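3.2 Paper weight and storage

The survey covered household paper kept in rented storage in two towns, Zinen and Velent. We asked tenants to report what kinds of paper they kept, how long they had kept it, and whether they had opened the boxes since moving them in. A total of 1,999 forms were returned. Forms with no answer to the question on length of storage were left out of the comparison by town but kept for the questions on type.

Bank letters and tax records were the most common items in both towns. School work and greeting cards came next in Zinen, while tenants in Velent were more likely to keep newspapers and road maps. Most boxes had been in storage for around 8 years. Tenants who had moved more than once tended to keep fewer boxes, but the boxes they kept were older.

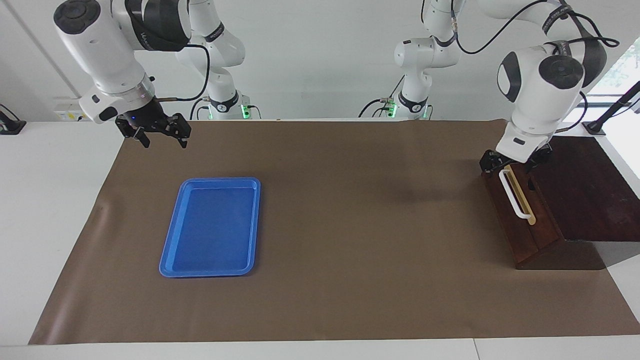

Figure 2. Table covered with brown paper, with a blue plastic tray and a dark wooden stand.

Damp was the main complaint at both sites. In Velent it was reported mostly for ground-floor units, and the forms returned in June mention it more often than those returned in winter. Tenants who wrapped their papers before boxing them reported less yellowing, although the form did not ask what kind of wrapping was used. This limits what we can say about the effect of acid in the wrapping itself, a point raised in the earlier Nassar study.

We also asked whether tenants would throw out any of the paper if the rent went up. Few said they would. Many wrote in the margin that they would need to sort it first and had no room at home to do so. These notes were coded separately and are discussed in Section 5.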